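The Roll Call: a tidy corner for your tape

Hello again from the Larulow newsletter! It's 4th November, the clocks are about to mess with everybody's evenings, and I have spent most of my week thinking about electrical tape. I know. But a reader in Jirthorpe wrote in to ask how I keep mine from turning into one sticky lump at the back of a drawer, and I had so much to say that it has eaten my whole column.

Start with the table. Mine is white, and I like a teal-green cloth with it when I'm sorting small stuff. Rolls don't skate around on fabric, and a dropped screw doesn't bounce off to live under the radiator. 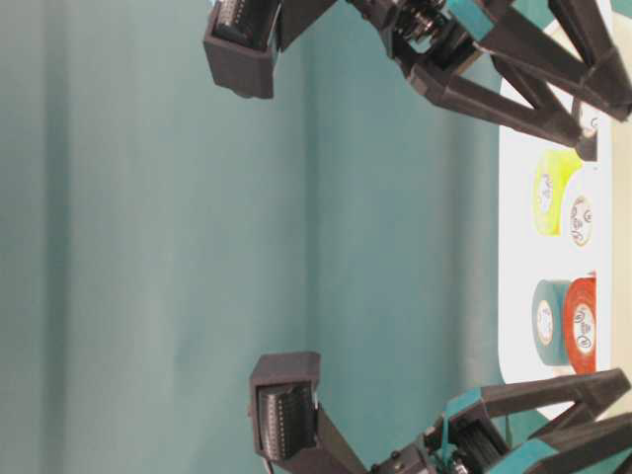 Get them out of the drawer

Mine used to live in a drawer with the batteries and the birthday candles, standing on their edges, picking up every crumb and hair in the house. Tape edges are basically lint magnets! Now they go in a shallow white tray with a raised rim, lying flat, and I pull out the colors I want and set them down on the cloth with a bit of space between them.
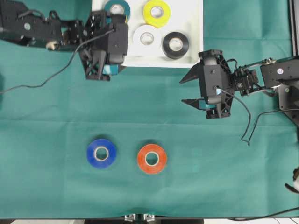 The tray came from the Ocampo closing sale, by the way, where I also bought a lamp I did not need. Any shallow tray will do, as long as the rolls can all lie down in one layer. Once you start stacking, you're back to digging, and the one you want is always at the bottom (black, in my case, every time).

Two rows of three suits me very well. I've got red-orange, white and black in front, with teal, yellow and blue behind. I don't have a grand system for the order, though my sister-in-law swears by rainbow. 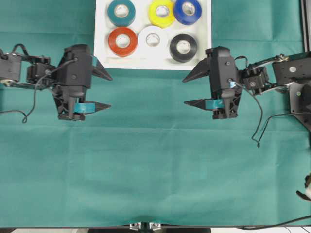
One more thing, and then I'll let you go. Fold over the last half inch of tape every time you put a roll back. I resisted this for years and lost a good many fingernails to it. And if a roll has gone gummy on the sides, let it go — it won't get better.

Next time: the swap table at Roltanton, where I'm told there were 158 jam jars and not one matching lid. Send me your drawer confessions before then!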